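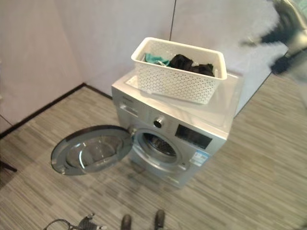 *By Pushpa Rana | Opinion | June*

When a company accused of paying a public official settles with the prosecutor's office in Ellis, the public is told three things: the name of the company, the amount of the penalty, and the fact that no admission of guilt was made. The statement of facts stays in a closed file. So does the reasoning that led the prosecutor to accept a payment in place of a trial.

That practice should end. A settlement in a corruption case is an act of public authority, and it ought to carry the same duty of explanation that a judgment does.

The matter has become pressing with the agreement reached this spring with Muretti, the construction firm that held the city's road maintenance contract. The charge was serious. Prosecutors had alleged that the firm paid for travel and school fees on behalf of a senior official in the public works department in return for advance sight of rival bids. The file ran to 1,279 pages. The notice announcing its closure ran to one.

Residents of Ellis who paid for those roads can't learn from that notice whether the evidence was strong or weak. They can't learn whether the penalty exceeded what the firm earned from the contract. The official, who has denied any wrongdoing, is in no better position. He was never charged, and he has no document to point to that says why.

## The case for confidentiality

Those who defend the present rule do so in good faith, and their arguments deserve an answer. Charoen Yimyam, who served for many years as a deputy prosecutor, has argued that companies come forward only when they can expect discretion. If every admission made in negotiation were to be printed, he says, firms would take their chances in court, and cases that now close in months would last for years.

There is some force in this. Trials of this kind are slow and costly, and the office has few lawyers trained to read a set of accounts. A prosecutor who recovers public money without a trial has done useful work.

The argument proves less than it claims, however. A firm weighing a settlement is chiefly concerned with whether it will be barred from public contracts and how much it will have to pay. Neither depends on secrecy. A published statement can leave out trade information, protect witnesses, and withhold the names of persons who have not been charged. Courts make such decisions every day, and they have settled methods for making them.

A second objection concerns fairness to the company. Plulier, a supplier of street lighting that settled a smaller case under the same rule, has said that a published account would amount to a conviction without a trial. The concern is a proper one. It would be met by giving the company the right to attach its own reply, printed at equal length. 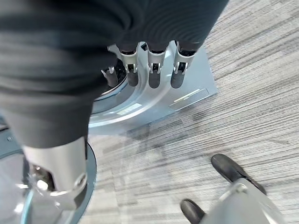 ## What a public statement should contain

The proposal now before the regional assembly, put forward by Samran Sangkhawat, would require every corruption settlement to be approved by a judge in open court. I support it, with two additions.

The first is a written statement of reasons. It should set out the conduct alleged, the benefit the company is believed to have gained, the method used to arrive at the penalty, and the grounds for declining to go to trial. A limit of 1,000 words would be enough in most cases, and would discourage the kind of drafting that hides its meaning in its length.

The second is a register. Settlements are at present recorded in Kuvix, the case management system used by the prosecutor's office, to which the public has no access. Panya Hemmin, a former court clerk, told the assembly's justice panel that even judges must request entries one at a time. A plain list, open to anyone, would allow bidders, reporters and contracting officers to see whether a firm has settled before and on what terms.

The assembly should resist the suggestion, raised in the panel's last session, that the new rule apply only to penalties above a fixed sum. Small penalties call for an explanation as much as large ones, and a threshold would give both sides a reason to settle just beneath it.

## Past settlements

The harder question is what to do about agreements already signed. Companies that settled under a promise of confidentiality relied on it, and the state should be slow to break its word. Tassanee Rungrueang, who teaches criminal procedure, has suggested that the prosecutor write to each of those companies and ask for consent to publish. Some will refuse. The register could then record the refusal beside the company's name, and contracting officers would be free to take it into account.

Muretti is entitled to bid again when the public works department reopens the road contract. Before it does, the prosecutor should ask the firm for its consent, and the firm should give it.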